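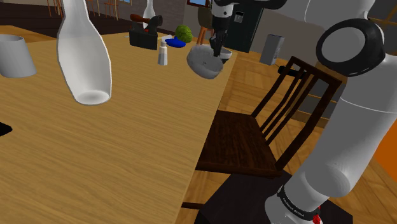
My Day at the Protum Open House (and What It Did to My Newsletter)
Feb 26, 2019

So I finally went! Protum has been running these open houses for email people for a while, and every time the invite shows up I'm either out of town or buried in a client launch. This time I had a clear calendar and a mailing list that's been driving me up the wall, so I got in the car and drove over to Lemton. It's 40 miles from my place in Nurkidville, most of it behind the same gravel truck.

If you don't know Protum, they do email deliverability. You send a newsletter, and they help you figure out whether it landed in the inbox, the promotions tab or the spam folder (or vanished, which is my personal favorite). I'm not a customer. I've been using their free header checker for years, though, and I wanted to see where it comes from.

Getting in

The office is on the second floor over a tile showroom, and the entrance is around the back, which the invite did not mention. I walked through a lot of bathroom tile before a very nice man pointed me to the stairs. Several other people came in the same way, so at least we had something to talk about at the coffee table.

There were around 50 of us. I'd expected mostly big in-house teams, and there were a few of those, but I also met a woman who writes a newsletter for a chain of garden centers, two guys from a credit union, and somebody who sends out choir schedules and had more complaints per send than I've had in my life. Name tags had your name and your email platform on them. Great icebreaker, I'm stealing that.

The seed room

The first stop on the tour was what they call the seed room, and I was excited about this one. Seed addresses are test inboxes you add to your list so you can see where a message ends up. Protum keeps 400 of them going across the different mailbox providers. I had pictured racks and blinking lights. It's a regular room with desks and a wall screen, and the person leading our group, Maj-Britt Solberg, laughed when one of the credit union guys asked where the servers were.

What makes it interesting is the upkeep. An inbox that never opens anything and never replies to anybody doesn't act like a human inbox, so the results you get from it are kind of artificial. Maj-Britt's team spends a good chunk of the week giving these accounts a life. They open things, star things, drag stuff out of spam, delete a whole bunch without reading it. She has one account that's subscribed almost entirely to cruise line offers and she talked about it like a houseplant.

She was also pretty blunt about what seed tests can't do. They tell you what happens to an average message sent to an average inbox, and your readers aren't that. If a person has opened your last ten emails, you're probably fine with that person no matter what the seed test says. If they haven't opened one since last July, you're probably not. I wrote that down and underlined it, and then felt a little sick thinking about my own list.

The part where my list got picked apart

After lunch (sandwiches, good ones, the egg salad went first) there was a clinic where you could sign up to have your newsletter looked over in front of a small group. I signed up before I could chicken out.

I got Margaux Arnaud, who used to write newsletters herself and now works with Protum's smaller senders. I told her I had 2,609 subscribers, that my opens had been sliding since fall, and that I'd tried new subject lines, new send times, emoji, no emoji, you name it. She let me go through the whole thing. Then she asked when I'd last taken anybody off.

Um. Never? People unsubscribe, and the platform handles bounces. But I had never once gone in and removed somebody for not reading. I worked hard for those addresses! Some of them are from a giveaway I ran when the blog was brand new, and I'd bet a lot of those folks were only ever there for the tote bag.

Margaux's take was that the giveaway people were hurting the rest of the list. Mailbox providers see a pile of messages going out and a big share of them sitting there unopened, and that colors how they treat the next send, including for people who'd really like to read it. So my loyal readers may have been missing issues thanks to a tote bag.

Her plan for me went like this. Pull out everybody with no opens or clicks in the past six months. Send that group one plain email, no images, asking if they want to stay, with one link to click. Wait two weeks. Take off whoever didn't click. Then send only to the engaged group for a month before judging anything.

I asked about opens not being reliable, because some people read with images turned off and never get counted. She said yep, that's what the email with the link is for, and you'll still lose a few real readers, and they can sign back up. I'm still not totally at peace with that one.

She also caught something dumb. My "from" name had changed three times in a year. I started with my own name, then the blog's name, then a combination of the two that gets chopped off on phones so it looks like a typo. "Pick one and stop touching it," she said, and the choir lady wrote that down too.

The authentication talk

The last session was on SPF, DKIM and DMARC, and I'll be straight with you, I've sat through this talk at other events and come out knowing less than when I went in. This one was better. The speaker, from a small agency called Semeniuk, skipped the alphabet soup at the start and passed around printed headers from a real message, and we all went through them line by line with highlighters. I found the DKIM line by myself! I was way too pleased.

My main takeaway was that if you send from more than one service (I've got my newsletter tool plus a booking thing that sends reminders), each of them needs to be covered in your SPF record, and it has to be one record. Two separate SPF records on the same domain is an error. Guess who went home and found two.

It did run long, and the room got very warm, and the question part got taken over by a guy with a really specific problem with forwarded mail. I slipped out for more coffee and missed the end, so if they announced anything big, I don't have it.

Would I go again?

Sure, though I'd do a few things differently. I'd bring a laptop, since the clinic goes a lot faster if you can pull up your own numbers instead of squinting at your phone. I'd sign up for the clinic the minute I walked in, too, as the sheet filled up before the tour was over. And I'd park on the street. The lot belongs to the tile place and they'd like you to know it.

I would've liked more on welcome emails. There was one slide about them and we flew past it. The garden center woman and I ended up swapping ours over the leftover cookies, and hers is so much better than mine that I've already started rewriting. She asks new subscribers what they're trying to grow this year, and people write back, with photos of their tomatoes and everything.

As for my list, the "do you want to stay" email is written and goes out next week. If you get it and you'd like to keep hearing from me, please click the link! I'll post the numbers once the month is up, even if they're ugly. The two SPF records are now one, and the booking reminders are still going out, so I don't think I broke anything.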